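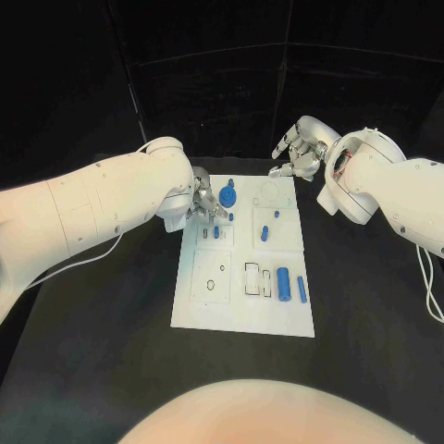

Fig. 1. Task board on the bench, both arms over it, gear part in blue.

Timing belt or timing chain? Service cost on small petrol engines
Group 4 – Deepika Nambiar, Murali Ramasamy, Ravindran Pinto
Supervisor: Krishnamoorthy Pisharody
Submitted 2021-03-10

Background
Most owners have no idea which one they've got. Matters a lot when buying used, as a belt has a change interval and a chain mostly doesn't (in theory). Our question: over the life of a small car, which costs the owner more? Petrol only. Diesels left out, not enough records.

Where the data came from
Service invoices from 2 workshops, Borkik and Saltham, both independents. 3,236 invoices all up, names and rego numbers removed before we got them. Gopinath Subramaniam wrote the script that pulled out anything mentioning belt, chain, tensioner, guide or water pump. More than 200 were useable after that. The rest were oil changes, tyres, brakes, or too badly written to sort.

Saltham write "t/belt" for timing belt and also sometimes for the tensioner. Had to ring them. Lost most of a week on this.

Belts
Pretty predictable. Done on the kilometres or on age, whichever comes first, though plenty of owners let the age one slide. Water pump usually goes in at the same time as the labour is the same either way. Coolant leaks and weeping cam seals turn up on the same invoices and make the job look dearer than it is – we split these out where the workshop listed parts seperately. Borkik did, Saltham often didn't.

Chains
Fewer jobs but much bigger ones. Typical story is a rattle on cold start, owner ignores it, then an engine light for cam timing. By then it's chain, guides, tensioner and sometimes the phaser. Long gaps between oil changes showed up on a lot of these cars. Can't prove that's the cause from invoices. Murali thinks it is, Ravindran isn't convinced, so it stays as a maybe.

Result
For a car kept from new and sold early, the chain is cheaper, nothing gets done to it. For a car bought used with patchy history it's the other way round – a belt job is a known cost and can be bargained off the price. A stretched chain can't be seen without pulling covers off.

Problems
Both workshops are in the same suburb. Labour rates changed in June and we only corrected for Borkik. No dealer invoices at all.

Still to do
Fix the Saltham labour rates. Redo the chart for belt jobs by age, axis is in miles for some reason, should be km. Deepika has the spreadsheet.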